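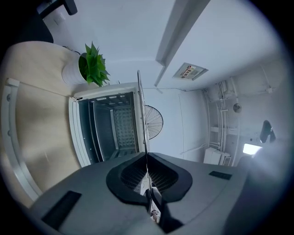

# Fedudport hand-held gripper: setup and care notes

Last updated: August

This README goes with the Fedudport recordings and covers one hand-held gripper, the one we call the Dirico unit. It says how the unit is put together before a session, what gets checked, and which repairs have been done to it. Task labels and file formats are in a separate document in the same folder.

## What was recorded

The set has 2,448 clips from 178 sessions. Of those sessions, 166 passed the checks below and are in the main folder. The rest are in `held_back` with a short text file giving the fault. Most are finger alignment problems from before the Sjöberg mount was fitted.

All sessions were recorded in the Flenthorpe office, in an ordinary furnished room with desks and drawer cabinets. The room wasn't cleared or restaged. Chairs and plants move from one session to the next, and so do drawers, so don't use their positions as landmarks.

## Camera

The camera is fixed to the gripper and has a very wide fisheye lens. The gripper body always takes up the lower part of the view. Straight edges such as desk tops and ceiling beams come out curved, and the outer edge of the circle is dark. Clips are stored uncorrected. If you crop, crop after undistorting – doing it first throws off the calibration values.

Bright lights wash out near the edge of the circle. Exposure is locked at the start of a session and is not changed between clips.

## Before a session

1. Wipe the lens with a dry microfiber cloth. No spray.
2. Check that both finger pads are seated and that no corner is lifting.
3. Open and close the fingers 10 times by hand. The travel should feel even. If it catches, stop and go to "Fingers" below.
4. Tug the camera bracket lightly in each direction. Any play means the screws need tightening.
5. Start the logger, then the camera. Starting them the other way around leaves the first clip without a timestamp.
6. Record one calibration clip with the printed board and save it as `calib_start`.

At the end of the session record the board again as `calib_end`. If the two disagree by more than the limit in `config.yaml`, the session goes to `held_back`.

## Routine care

**Pads.** Clean with a damp cloth and let them dry fully. Alcohol made the first set go shiny and they lost grip. Replace both pads together, even if only one is worn, and write the change in `parts_log.csv`.

**Fingers.** Remove the finger screw, clean the joint with a cotton swab, and put it back with one small drop of light oil. Wipe off anything that squeezes out. Oil on the pads means new pads.

**Body.** Dry cloth only. Dust collects in the mesh, and a soft brush gets it out. Don't use compressed air, which pushes the dust farther in.

**Cable.** Keep the strain relief clip closed. Don't wrap the cable around the handle for storage – coil it loosely and hang it on the hook.

## Repairs so far

- Camera bracket screws worked loose. Refitted with medium-strength threadlocker.
- Original finger mount cracked at the screw hole. Replaced with the Sjöberg mount, which sits slightly lower. Clips from before and after the swap need different calibration files, `calib_a` and `calib_b`.
- Logger cable failed at the connector. New cable, same length.
- Left pad adhesive let go in warm weather. Both pads replaced.

## Known problems

- The finger position reading drifts by a small amount in long sessions. Closing the fingers fully for two seconds resets it. You will see this in many clips between tasks, and it isn't part of the task.
- The battery indicator is unreliable when low. Swap batteries when it shows one bar.
- `calib_b` was first uploaded with the wrong focal length. If your copy has no `version` line at the top, download it again.

## Changing the setup

Anything that moves the camera relative to the fingers needs a new calibration file and a new letter. Add a line to `parts_log.csv` the same day, with the session number and what was changed. Please don't edit old lines. If one is wrong, add a correction under it.

Spare pads, finger screws and one complete Sjöberg mount are in the parts box with the printed board.

2 comments
Share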